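Gripper keeps squeezing after the stop — anyone else seen this?
Forum: Small Arms and Grippers > Faults and Fixes
52 posts in this thread, showing the first page

tinplate_jo
Original poster
Okay, I love this setup and I want to say that first, before I complain about it! We've been doing basket work since June: toys in, toys out, pick up the basket by the rim, move it, put it down. Soft stuff and wicker, so there's a bit of give in everything. Arm controller is a Rodis, the finger servos are on a separate Clerkeo board.

Sunday morning I hit the stop with the fingers closed on the rim. Arm froze like it should. Fingers did not. They kept closing, slowly, until I heard the wicker creak and pulled the plug on the servo supply. One cracked strand, no hurt people, one very awake operator.
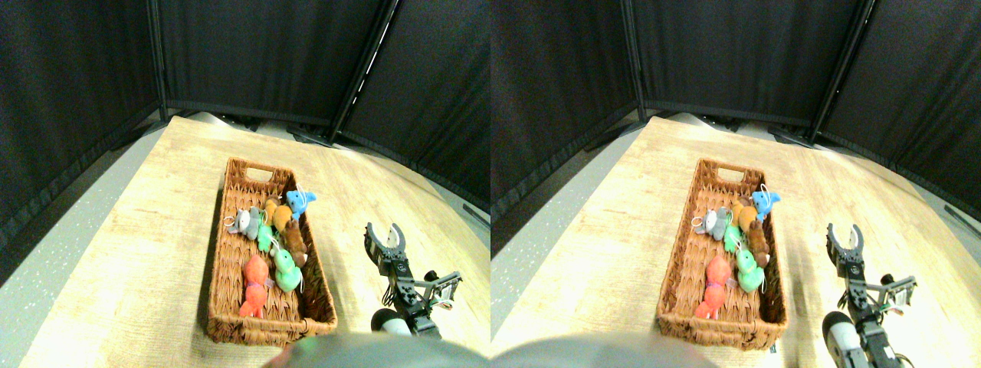

The fingers open and close perfectly in normal running, by the way. I ran 100 cycles afterward with nothing in the grip and not one glitch. It only happens when they're closed on something and the stop gets hit. Logs show the last grip command, then the stop, then nothing.

Ideas very welcome. I'm kind of excited to get to the bottom of this one.

grommet77
Your stop cuts the arm and doesn't touch the servo board. The board still has its last target, the target is past where the rim lets the fingers get to, so it keeps pushing. Classic. Put the servo supply on the same stop relay and you're done.

tinplate_jo
That was my first thought too, but then it should hold at the same force it had before the stop, right? This was clearly tightening. I could see the fingers moving.

Eimear Mulcahy
Please don't just cut the servo supply, grommet77. With no power those fingers go slack and whatever you're holding drops. A basket of plush toys, fine. A jar, or anything above somebody's foot, I'd want it held. Stop should mean "stop moving and keep the force you have."

grommet77
Stop should mean no power. If a finger of mine is in there I don't want it politely held at the current force.

Eimear Mulcahy
Then fit a spring-open finger and accept the drop. Both are fair designs, but you have to pick one on purpose. What jo has is neither.

lowtable
Love this thread already. jo, do you have a current limit set on the board, and does it come from the arm controller or is it stored on the board itself? I had a Kahraman gripper that got its limit sent over fresh with every message. Link went quiet, limit timed out after 400 ms, and it fell back to the factory value. Factory value was full squeeze!! I lost a very nice cardboard box that way.

tinplate_jo
Oh. OH. It's sent from the controller. Every message. I never stored one on the board. Going to look right now. 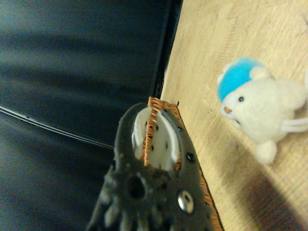
Back. lowtable, you get a cake. I paused the program with the fingers on the rim and watched the current reading. Steady as anything. Then I unplugged the link to the servo board, leaving everything else on, and after a short wait the current went up. My hand was on the supply switch this time. Did it 3 times and it did the same thing each time. When the stop is hit, the controller quits talking, and the board goes back to its own default, and its own default is way too strong for wicker.

So now there's a low limit saved on the board itself. Repeated the test, and the reading stays flat when the link drops. I'm so pleased.

grommet77
Good find, and I'll admit I was only half right. I'd still wire the supply into the stop. A saved number can get wiped by a firmware update and you won't know until the next creak.

lowtable
Fair point. Mine did get wiped once. I read the limit back at startup now and the program won't run if it's wrong.

tinplate_jo
Stealing that startup check tonight. I think I'm doing both — readback at startup, and a second red button that kills the servo supply. First button holds, second one lets go.

Eimear Mulcahy
Two red buttons is asking for trouble. In a panic people hit the near one. Make them look different, at least, and label them in big letters.

rudach_fan
Has anyone tried this on the Rudach board? Same kind of link, I think, and now I'm nervous.

lowtable
Haven't got one. Pull the link with a rolled-up towel in the fingers and watch the current, takes roughly a minute. Keep your hands out of it.

rudach_fan
Will do after work and post the numbers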